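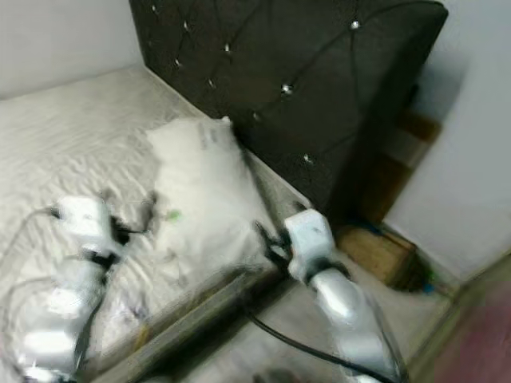

Cuando entré en Zunbridge éramos 11 y comíamos todos juntos - sin que ningún jefe lo hubiera pedido, ojo. Nelu Avram traía café para media oficina y allí, entre taza y taza, se arreglaban más líos que en cualquier reunión. Luego llegó la fusión con Lornside, con su manual de valores tan bonito, y cada uno acabó comiendo delante de su pantalla.
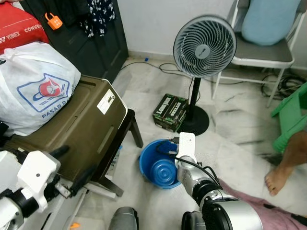 Cubo azul y caja de almacenaje.

En enero volvimos a poner la mesa larga. ¡Y qué alegría oír otra vez tanto barullo!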